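What's Left Inside an Old Office Tower

By Sabine Janssen

Jannik Kramer has 14 desktop towers stacked along the wall of his shop, Clamach, and he plans to open every one of them. Most came from Flarerov, a billing office that changed its computers in June. Kramer paid $5 apiece.

He isn't after the whole machine. An old office desktop is worth little when it still turns on, and less when it doesn't. The parts are a different matter. Memory, processors, drives and power supplies can all go into another computer, and there are still plenty of people keeping older ones going.

The work starts with the side panel. Kramer lays each tower flat so the motherboard faces up and nothing hangs by its own weight. Then he looks before he touches anything. He wants to know which cables go where, what has been added over the years and whether any capacitor has a swollen top. 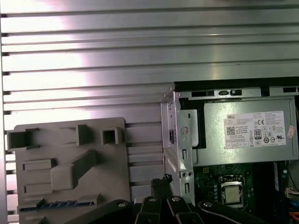
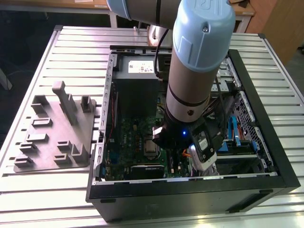
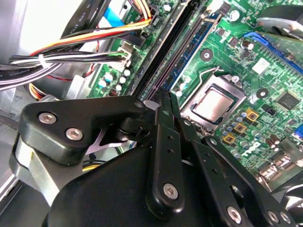
Open desktop computer, with the case interior exposed.

What Comes Out First

Cables go first. Data cables pull straight off the drives, and the wide power plug on the motherboard has a clip that must be pressed in before it will move. Kramer says most of the broken boards he buys were damaged at that plug by someone in a hurry.

Memory is next. The latches at the ends of each slot push outward and the stick lifts up. The processor takes more patience. Its lever has to be raised all the way, and old thermal paste should be wiped from the metal cap before the chip goes into a tray.

The power supply is the one part he never opens. "It comes out whole and gets tested whole," he says. The label gives him the wattage and model, and he copies both onto a tag.

Irfan Gunawan, who buys from Clamach for his repair counter at Kleinschmidt, took 900 memory sticks last year. He says smaller sizes still sell every week.

The bare cases go to a scrap yard across town. Kramer keeps the screws in coffee cans, sorted by thread.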